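3.2 개수대 주변의 물건 배치

본 절에서는 소형 주방의 개수대와 그 인접면에 놓인 물건을 배치 유형에 따라 기술한다. 분석 대상은 78가구에서 수집한 300건의 배치 기록이며, 대상 가구의 선정 기준과 기록 절차는 2장에서 제시한 바와 같다. 기록은 9월에 이루어졌고, 거주자에게는 사전에 주방을 정돈하지 않도록 요청하였다. 따라서 아래의 유형은 조리나 설거지의 특정 단계를 전제하지 않으며, 기록 시점에 물건이 놓여 있던 상태만을 반영한다.

개수대 주변은 배수면, 벽측 상판, 전면 상판의 세 구역으로 구분하였다. 배수면은 싱크볼 바닥과 배수구를 포함한다. 벽측 상판은 수전이 설치된 쪽에서 벽까지의 띠 모양 공간이며, 전면 상판은 작업자와 가까운 쪽의 가장자리이다. 구획의 명칭은 Ackermann과 Petrauskas의 제안을 따르되, 이들이 별도로 둔 ‘건조 구역’은 벽측 상판에 통합하였다. 소형 주방에서는 식기 건조대의 점유 범위가 일정하지 않아 독립 구역으로 다루기 어려웠다.

벽측 상판에서는 세정용품과 양념류가 한 줄로 이어지는 배치가 반복적으로 관찰되었다. 그림 2의 주방에서도 수전 옆의 벽면을 따라 수세미와 분홍색 비누받침이 놓여 있고, 그 오른쪽으로 양념류가 밀집해 있다. 펌프식 뚜껑의 병과 금색 뚜껑의 갈색 소스병이 인접하며, 일부 용기는 앞쪽 용기에 가려져 있다. 본 연구에서는 이와 같이 용도가 다른 두 물품군 사이에 칸막이나 받침 등의 경계가 확인되지 않는 경우를 ‘연속 배치’로 부호화하였다. 용기의 높이 차이는 부호화에 반영하지 않았으나, 키가 큰 용기가 앞줄에 있을 때 뒷줄의 식별이 어려워지는 점은 별도의 비고로 남겼다.

배수면의 물건은 지지 방식에 따라 다시 나누었다. 스테인리스 볼의 테두리에 숟가락이 기대어 있는 경우는 ‘용기 지지’, 가는 도구가 배수구 거름망 위에 가로놓인 경우는 ‘바닥 지지’에 해당한다. 그림 2에는 두 방식이 함께 나타난다. 거름망에 음식물 찌꺼기가 남아 있는 상태에서 도구가 그 위에 닿는 배치는 위생 측면의 후속 분석을 위하여 따로 표시하였다. 전면 상판의 칼은 날의 방향과 가장자리까지의 거리를 기록하되, 거리의 수치 비교는 본 절의 범위에서 제외한다.

그림 2. 개수대, 벽측 상판의 세정용품 및 양념류, 전면 상판의 칼

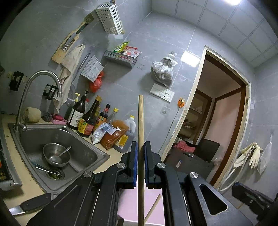

3.3 가늘고 긴 목재 도구의 임시 거치

젓가락을 비롯한 가늘고 긴 목재 도구는 다른 조리도구에 비해 구역 간 이동이 잦고, 수납 위치를 벗어난 기록의 비중이 높은 품목이다. 형태상 자체 지지면이 좁아 용기에 꽂거나 평면에 눕히는 방식으로 거치된다. Nghiêm과 Diệp은 이를 각각 ‘직립 거치’와 ‘수평 거치’로 명명하였으며, 본 연구도 같은 용어를 사용한다.

수평 거치에서는 바탕면의 성질을 우선 기록하였다. 상판이나 도마와 같은 경질면에서는 도구의 전체 길이가 바탕면에 닿을 수 있으나, 누빔 처리된 면처럼 굴곡이 있는 연질면에서는 접촉이 부분적으로 이루어질 수 있다. 그림 3은 연질면의 사례로, 라벤더빛이 도는 분홍색 매트리스 쪽에 나무젓가락이 비스듬히 위치한다. 매트리스 표면은 누벼져 있고 약간의 주름이 있으며, 왼쪽 안쪽에는 흰 종이 조각과 갈색을 띤 얼룩이 불규칙하게 분포한다. 그 뒤쪽으로는 긴 나무판이 조리대에 기대어 있다.

바탕면의 오염은 성분을 추정하지 않고 색과 분포만을 기술하였다. 종이 조각과 얼룩이 같은 범위에서 겹치는 경우에는 단일 오염 범위로 처리하였다. 도구와 오염 범위의 관계는 접촉, 인접, 분리의 세 단계로 판정하였으며, 판정자 간 의견이 다를 때에는 Paju가 제3의 판정자로 참여하였다. 도구의 일부가 다른 물체에 가려진 기록은 보이는 부분만을 기준으로 판정하고, 끝점의 위치를 외삽하지 않았다.

방향은 바탕면의 긴 변을 기준으로 평행, 직교, 사선으로 구분하였다. 긴 변을 확인할 수 없는 기록에는 조리대의 모서리를 대체 기준선으로 적용하였다. 둘 이상의 도구가 한 바탕면에 놓인 때에는 도구별로 방향을 부호화하고, 도구 사이의 평행 여부는 보조 변수로 두었다. 두 도구의 길이나 재질이 유사하더라도 한 쌍으로 사용되는 것인지는 배치만으로 판별할 수 없으므로, 짝의 여부는 변수에 포함하지 않았다.

그림 3. 연질면 주변의 나무젓가락과 조리대에 기댄 나무판
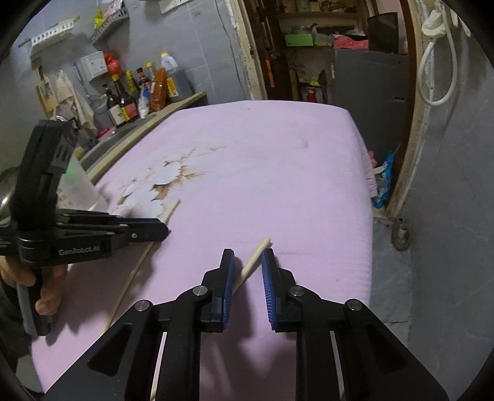 3.4 부호화의 제한

위의 분류는 기록 시점의 정적 배치에 한정된다. 동일한 도구가 개수대와 연질면 사이를 이동한 순서, 각 위치에 머문 시간은 산출할 수 없다. 또한 ‘연속 배치’의 판정은 물품군의 용도를 외형으로 구분할 수 있을 때에만 유효하며, 상표나 표기가 가려진 용기는 ‘용도 미상’으로 남겼다. 이 범주의 처리 방식에 따른 결과의 차이는 4장의 민감도 분석에서 다룬다.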